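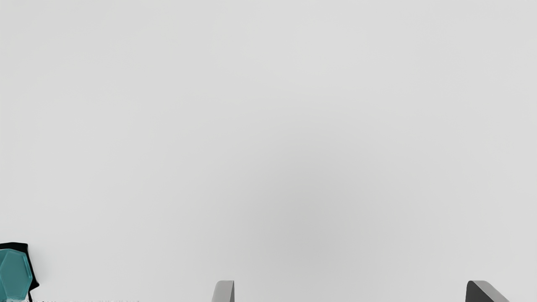 Inicio Opinión Cultura Vivienda Suscríbete

Buscar en el archivo Escribe aquí tu búsqueda

Contra el blanco roto

2023-06-26

Llevo tres semanas buscando piso para mi madre en Toltia y ya no distingo unos de otros. He visitado cocinas en las que juraría haber estado el martes anterior, solo que en otra calle. El salón es siempre el mismo salón. El suelo es ese gris que en los folletos se llama «piedra» y las paredes son de un color que mi madre, que fue modista y tiene nombre para cuarenta marrones, se niega a llamar color.

— Esto está sin terminar — le dijo a la chica de la inmobiliaria.

La chica le explicó que era blanco roto. Mi madre preguntó quién lo había roto.

No sé en qué momento decidimos que una casa debía parecerse a la sala de espera de un dentista caro. Mi abuela tenía el pasillo verde botella hasta la altura del hombro y crema de ahí para arriba, con una raya marrón en medio que mi abuelo repasaba cada tantos años con un pulso cada vez peor. La casa era de 1939, mala fecha para construir nada, y por eso mismo se pintó con lo que había. Lo que había era verde. En el comedor, rosa salmón. El baño lo recuerdo de un azul que hoy exigiría permiso del ayuntamiento. No pretendo que fuera bonito. El salmón, en concreto, era espantoso, y a la hora de la siesta, con la persiana a medias, daba la sensación de estar dentro de un animal. Pero uno sabía en qué habitación se había despertado.

Ahora se pinta para el siguiente. Es la explicación que me dan todos, y la dan con orgullo, como quien deja el baño limpio al salir de un bar. «Así, si un día vendemos, no hay que tocar nada». Conozco a una pareja que lleva once años sin colgar un cuadro por no agujerear la pared del futuro comprador. Viven de inquilinos de un desconocido que todavía no ha visto el anuncio, y encima le pagan ellos la hipoteca.

La culpa, como casi todas, está muy repartida. Las promotoras compran la pintura por bidones. Los portales inmobiliarios enseñan cada vivienda en un rectángulo del tamaño de un sello, donde un amarillo limón parece una avería. Y luego están las cartas de colores. Me traje a casa la de Carretero, la tienda de la avenida, y tiene 1036 tonos, de los cuales mi madre, lupa en mano, calcula que más de 600 son el mismo. Se llaman lino, arena, hueso, niebla, avena, silencio. Silencio existe, es la página catorce, y cuesta más que avena.
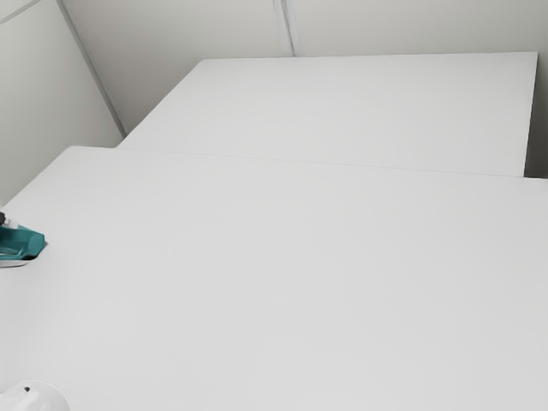
Se me dirá que es cuestión de gustos y que lo neutro descansa. Puede ser. Yo también llego a casa con ganas de que no me grite nada, y una pared fucsia tiene conversación para media hora como mucho. Lo que me cuesta creer es que todos nos hayamos cansado a la vez y del mismo modo. En Florstead, donde viví dos inviernos, la gente pintaba la puerta de la calle de rojo o de mostaza y nadie lo consideraba una toma de postura. Volví en marzo. Han rehabilitado el barrio y las puertas son ahora gris antracita, todas, con el número en la misma tipografía delgadita. Me equivoqué de portal dos veces. La segunda me abrió un señor que, por la cara, no era la primera vez que recibía a un perdido.

También se me dirá que soy un nostálgico, y ahí tengo poca defensa. Vivo en un piso cuyo salón es, lo confieso, de un tono llamado «tiza cálida». Lo elegí yo. Lo elegí después de probar un terracota en un metro cuadrado detrás del sofá, contemplarlo una semana y asustarme. Ahí sigue, porque solo lo tapa el sofá, y cada vez que lo muevo para barrer me da una pequeña alegría y luego lo vuelvo a poner en su sitio. Así que sé de lo que hablo: la cobardía viene en botes de quince litros y cubre muy bien con dos manos.

El caso es que mi madre ha elegido. Un segundo sin ascensor en el edificio Treltelstead (el nombre es del promotor, en esa calle no ha habido nunca nada que sonara así), blanco roto de arriba abajo. Le he dicho que las escaleras, que las rodillas, que hay otro igual en la acera de enfrente y con ascensor. Que son idénticos, mamá. Ella dice que en este da el sol por la tarde en la pared del fondo, y que esa pared la quiere del verde de mi abuela, con la raya. El de la inmobiliaria le ha recordado que eso puede afectar al valor del inmueble. Ella le ha contestado que tiene ochenta y un años y que el valor del inmueble ya lo discutirá él conmigo.

He ido a por el verde. En Carretero no lo tienen. Tienen «salvia», tienen «eucalipto suave» y tienen uno llamado «bosque» que, abierto el bote, resultó ser gris. Me lo hacen por encargo, pero hay que llevar una muestra, y la única que queda está en un pasillo que ahora es de otra gente y que, según me cuentan, han pintado hace poco.

1000 veces compartido 39 comentarios

Compartir Guardar Imprimir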